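Section 4: Folding knitwear and heavy cloths on the floor mat

This section applies to the Cikska interlocking foam mat when it is used as a folding surface at home or in a residence run by Fourie Household Services. Read Section 3 (Laying the tiles) before you begin.

4.1 Before you start

1. Check that every inner seam is pressed flat. Walk along the seams in socks and push down any tab that has risen.
2. Brush the surface with a soft, dry brush. Dust collects between the raised ovals and will transfer to wool.
3. Move phones, chargers and cables away from the working area. A window ledge is acceptable, provided that no cable crosses the mat.
4. Wash and dry your hands, and remove any rings or bracelets.

Note: Loose edge strips may be left off the outer border. Keep them together in the bag marked 448, as strips from other sets do not fit.

Caution: Do not place a hot iron on the mat. Garments that have been pressed must cool before they are laid down.

4.2 Folding a jumper

1. Lay the jumper on the mat and spread both sleeves away from the body.
2. Smooth the body from the neck to the hem with the flat of the hand. Do not pull at the ribbing.
3. If the jumper carries embroidery, turn it so that the stitched motifs will lie on the inside of the fold - metallic thread catches easily on other knitwear.
4. Fold one side towards the centre, and bring the sleeve down in line with the body.
5. Repeat on the other side. The cuffs should lie flat, one above the other.
6. Fold the lower half up to the neck. Straighten the edges until the shape is close to a rectangle.

Thick knitwear may be folded once only. A second fold leaves a ridge that is difficult to remove.

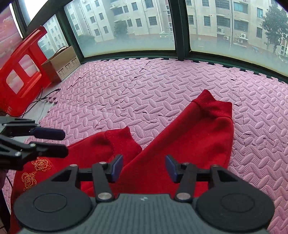
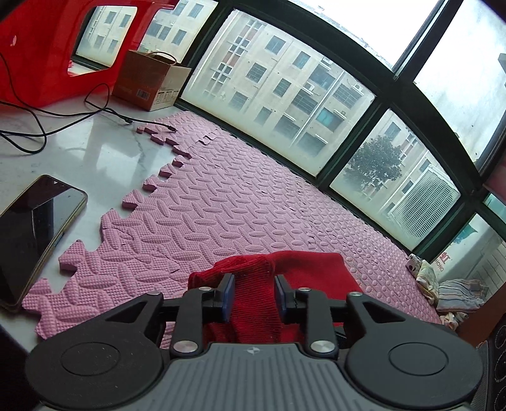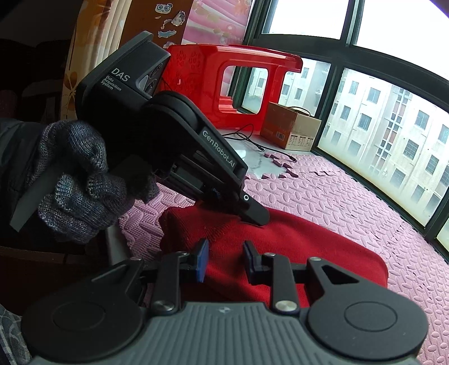 Red knitwear and cloth on the pink foam mat.

Text: Naledi Engelbrecht
Revised by Thulani Zwane, Drarkton office, 28 Feb 2026

4.3 Lifting and moving folded items

1. Slide both hands under the folded item, palms upwards.
2. Lift it straight up. Dragging knitwear over the raised pattern may pull the stitches.
3. Place the item on a shelf or in a clean box. Boxes should be labelled on the front before they are filled.

Caution: Do not lift a folded item by one corner. The weight of the cloth will stretch the fabric at that point and the fold will open.

4.4 Storage

Knitwear should be stored flat and never on a hanger. Where items are kept for the season, put them away in September and refold them once along a different line. Cardboard boxes must stand clear of outside walls and must not be placed beneath a window.

Stools and other hard furniture should not be left standing on the mat overnight, as the legs or rims can mark the foam. See Section 6 for the treatment of dents.

4.5 Care of the mat after use

1. Shake out any fluff, or lift it with a damp cloth.
2. Wipe along the seams with plain water. Bleach and scented cleaners are not to be used.
3. Allow the mat to dry fully before any clothing is placed on it.

Replacement tiles are supplied by Jevport under order code 189. Requests should be addressed to Precious Makhubela, Household Stores, and should state the colour and the number of tiles required.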